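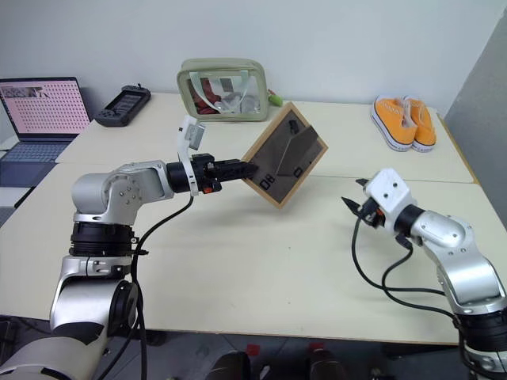
I will defend the fade-out until my last day on earth. You know the one. The chorus comes around again, the singer starts throwing in little extras, the guitar player finally gets to do the thing he has been itching to do since the second verse, and somebody in the booth starts pulling the sliders down. Thirty seconds later you're leaning toward the speaker trying to catch the last bit of it. I love that lean! I have been doing it since I was a kid with a clock radio under the blanket.

New pop songs hardly ever do this now. They stop. Sometimes they stop on a big drum hit, sometimes on one last line sung with everything else taken away, and quite often they stop in what feels like the middle of a thought, so that the next track can start right up. I understand the thinking. A song with a hard ending works on stage, and it holds its shape when people are listening in shuffled lists on their phones. I like plenty of those songs. I still miss the fade.

People who dislike fade-outs usually call them lazy. The band didn't know how to finish, so they let the engineer finish for them. I'm sure that happened plenty of times, especially with a studio clock running and one side of a single to fill. But listen to what musicians do when they know they're about to be turned down. They loosen up. The bass player tries a run he'd never risk under the lead vocal. The backing singers, who have been behaving themselves for three whole minutes, start answering each other. There's a single I found in a box at the Drustport flea market last September, a soft rock thing on a label I'd never heard of, and for most of its length it's fine, nothing more. Then comes the fade and the drummer plays a fill so good that I laughed out loud in my kitchen. You get half of it. The other half is down there under the surface noise and I have turned the volume up to a frankly stupid level to hear it.

That's the other thing, the volume knob. A fade-out gives you something to do. When I was twelve my cousins and I used to ride the dial upward as the song went down, trying to keep it level, and whoever heard the last sound won. (The last sound was usually hiss. We argued about the hiss too.)

It also does something to the story in the lyrics. A love song that ends on a firm chord is over, and the two people in it have been dealt with. A love song that fades is still going on somewhere. They're driving off, still singing, and you're the one standing on the curb. So many of the big ballads of the seventies and eighties were about forever, and the fade was how the record got to act like forever could fit on a piece of plastic. Same with dance records, for a different reason – a groove doesn't want to end, and a good DJ would have the next one coming in before the floor noticed.

And the radio! I grew up an hour outside Lukwood, where we had one station worth having, and the announcers there were artists with a fade. They'd let the chorus go by once for you, then start talking low over the second pass, weather, a dedication, the name of the band, and by the time the music was gone they had walked you to the next song. When I hear an old fading hit now with no voice over the end of it, part of me is still waiting to be told it'll be 40 degrees by morning.

I'll admit there are bad ones. Some start too early, right when the chorus has turned into something special, and some hang around repeating a hook that wore out its welcome a while back. There's a disco single in my collection that fades for so long I've gone and made toast. And a key change followed immediately by a fade is a rude thing to do to anybody.

But a good one is a real piece of craft, and it takes an ear. How fast do you pull it? Do you let the vocal sink first or keep it on top to the end? Does the final audible word mean something? I own a little over 400 singles, most of them bought for pocket change, and I've started filing the ones with great fades on their own shelf by the turntable. It's the shelf I go to on a rainy night.

So here's my plea to anybody making a pop record this year. Keep the band playing after you think you're done. Tell the singer to go wherever she likes. Then put your hand on the slider and bring it down slowly, slower than that, and leave the rest of us leaning in.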